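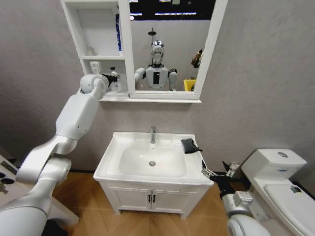

Tarkolura cabinet up on the gray wall, bottle with the black top on the lower shelf.

Wednesday, November 30, 2022

Cabinet is up and level and I'm so happy with it! I went in this morning expecting to fuss over the mirror, and instead I spent most of my time on the open shelves, moving bottles from one to the other and back again. It's a small bathroom and that left side has to do a lot of work, so it's worth getting right before Dalleck signs off on the hole pattern.

Measurements as hung, for Nélida's sheet:

- overall width 600 mm
- overall height 541 mm
- floor to underside of ledge 1,115 mm
- ledge to top of faucet: more than 100 mm, didn't get a good reading with the tape bending, will redo

**Shelf between the two compartments.** I tried it one hole lower first. Bad idea — the pump bottle wouldn't stand up under it and I had to tip it in sideways. Back up one hole and everything goes in upright with room for a hand over the top. The upper compartment is shorter now, but tall narrow things still fit as long as they stand against the divider. I like them there anyway. They get some support from the side and you can grab them without sweeping everything else off the shelf.

**White on white.** The inside of the cabinet is so clean and bright, I love it, but pale see-through containers just about vanish in there. I put one on the upper shelf, turned around to write this down, and had to look twice to find it again. Blue and purple show up beautifully. Worth telling Brenda before she picks the bottles for the showroom set.

**Ledge.** Best part of the whole thing! It runs the full width, under the mirror too, so it ties the two halves together and the cabinet looks much less like a box with a mirror stuck on. Patricio wanted it deeper. I wouldn't touch it. Any deeper and I think you'd start meeting it with your forehead when you lean over the basin.

**Colors.** White vanity, white cabinet, white toilet could have been chilly, but the warm floor saves it. The thin black strip where the wall meets the floor is a nice sharp line too. Carter picked the wall finish and I take back what I said in the meeting.

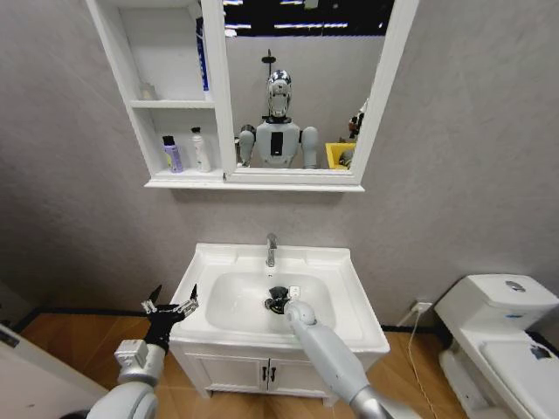

Piret Ozoliņš read this over lunch and disagrees about the pump bottle. She'd keep anything with a pump on the outer side of the lower compartment, away from the mirror, so that drips and soapy fingers stay off the glass. She also wants the shelf to have a small lip at the front, even a few millimeters.

Fair on the pump. I'll try it her way tomorrow. On the lip I'm torn: it would stop things sliding out, but it's one more edge to wipe and soap always finds an edge. Could we get one shelf from Nevex with a lip and one without, and swap them for a week each?

Still to do:

- [ ] faucet clearance again, steel rule this time
- [ ] second shelf from Nevex (Nélida has the order form)
- [ ] check the wall fixings again in January
- [ ] ask Alarcón whether the mirror border comes any narrower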